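July, night shift of a sort

Woke at five with rain on the roof and couldn't get back to sleep for thinking about gradients. Trains again, I know! Lorraine Costigan rang last night to say the public session on the new line has been moved to the footy club, and she wants me to speak for the people up this end of the valley. I said yes before I'd thought about it, as usual.

So I got up, made tea and read the whole thing from the front. The route study wants a tunnel under the Rakska range, single bore, twin track, with the trains doing the trip to the coast in under an hour. It takes me 3 on a good day in the ute, and there hasn't been a good day since the slip came down on the highway. Part of me just wants them to start digging tomorrow. I'd be at the beach for lunch and home to feed the chooks.

But then you get to the stations. There are 2 of them between here and the water, and neither one is anywhere near Policarpio, where half the people who'd catch the thing live. Kwesi Wumbei reckons it's the grade – you can't stop a heavy train on the climb without paying for it in brakes and timetable – and he drove freight long enough that I believe him. He drew it for me on the back of an envelope. I've still got the envelope, although the dog has had a corner of it.

Bevan Fairweather is dead against the lot. He says they'll dig the hole, run out of money and leave us a very long mushroom farm. We argued over the fence until his dinner went cold, and he came back out afterwards with the plate in his hand to argue some more.
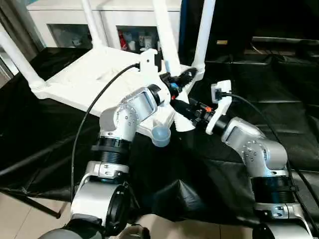
What I'm going to say at the footy club

I've got 6 minutes, apparently, and I've crossed out more than I've kept. The main thing is the Policarpio stop. I counted up the households on the old bus survey and got 2,573, and I want that number said out loud with somebody from the rail office in the room. If the climb's too steep for a platform, then put it on the flat before the portal and run a shuttle. Kane Tamihana drives the school bus and says he could have people down there in no time, provided they fix the culvert (they won't fix the culvert).

Second thing is the spoil. All that rock has to go somewhere, and the map has a pale yellow blob marked "temporary placement" right on top of Kylie Mahuika's bottom paddock. She only found out when I rang her about it this afternoon. I won't write down what she said.

Read it through to the dog twice, came in at nearly double the time. Must cut the bit about my grandfather and the steam engine, though it's the best bit. Ring Kwesi in the morning and ask him what "ruling grade" means again before I say it into a microphone.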